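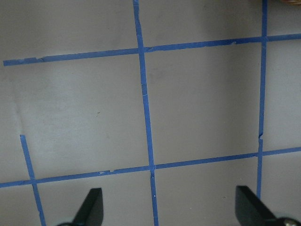

Pronbridge to Open Second Repair and Reuse Hall in April

12/09/2021 -- Pronbridge, the household goods reuse company, said today that it will open a second hall in April. The new site will take in used furniture, lamps, kitchenware and small appliances, repair what can be repaired, and sell the goods to the public at fixed prices.

The hall is in the former Voleretti tile warehouse, which has stood vacant since the tile business moved out. Pronbridge has signed a lease on the ground floor and the loading yard. The upper floor is not part of the agreement.

"We ran out of room at the first hall last spring," said Robel Araya, managing director of Pronbridge. "People were calling to give us good tables and we had to ask them to wait. Some of them didn't wait, and the tables went to the dump."

The company will hire 21 people for the new site. Most of the jobs are in sorting and repair. The rest are in sales, driving and the front office. Applications open next month, and prior experience in furniture work is not required for the sorting jobs. Repair staff will be asked to bring a piece they have worked on to the interview.

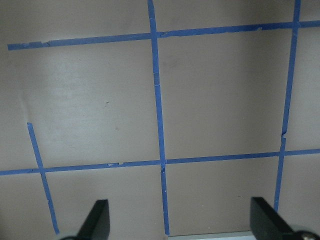
Floor planning for the hall has been led by Mahlet Woldegiorgis, who also drew up the layout of the first site. The sales area will be split into bays, and each bay will hold one type of goods. Before any shelving is ordered, the bays are tried out at full size with tape on the floor, and staff walk the aisles with carts. Woldegiorgis said the first hall was built from a drawing alone and that two of its aisles had to be widened after opening.

Goods will be priced with a colored tag that shows the week they went on sale. After four weeks the price drops by half. After eight weeks, items that have not sold are offered free to local aid groups or taken apart for materials. The same system is in use at the first hall and will not change.

Donations will be accepted at the loading yard during opening hours. Pronbridge will also run 3 pickup routes for large items, up from one today. Pickup is free for anyone who lives on a route and can bring the item to the ground floor. Mattresses, car seats and refrigerators cannot be accepted.

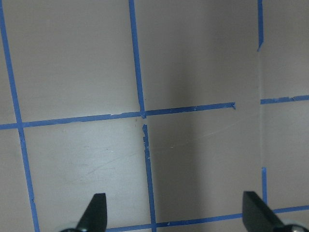 Appliances will be checked under an agreement with Ejigu, an electrical repair shop that has worked with Pronbridge since the company was founded. Each appliance that is sold will carry a test label and a 97-day guarantee. The odd number comes from the first guarantee the two companies wrote, which ran from the day of the test to the end of that season -- customers got used to it and it was never rounded.

"A toaster is a simple thing to check if you have the time," said Engelbert Leitner, head of the Ejigu workshop. "At the new hall we'll have four benches, so we'll have the time." 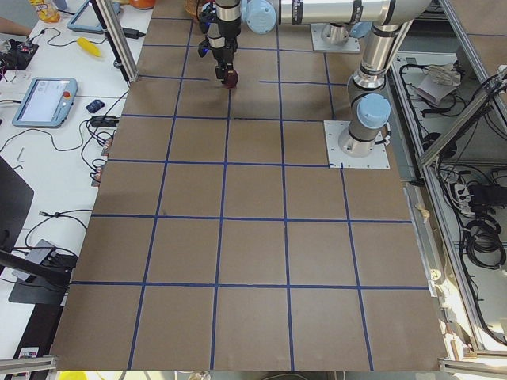 Stock records for both halls will be kept in Sodudix, the inventory program Pronbridge began using this year. Customers will be able to look up larger furniture by type and size before they visit. Small goods will not be listed. Items cannot be reserved online, but the sales desk will hold a piece until closing time on the day a customer calls.

Nahom Chala will manage the new hall. He has run the repair floor at the first site and will stay there until his replacement is trained. Opening hours will be posted at both halls in the new year.

The first hall will remain open throughout, with no change in hours. Its furniture section will move to the new site after the opening, and the space will be used for books, textiles and children's goods.

About Pronbridge

Pronbridge collects, repairs and sells used household goods. The company is privately held and owned by its employees.

Press contact

Abrehet Admasu, Communications, Pronbridge. Interviews and site visits can be arranged on request -- please allow two working days for a reply.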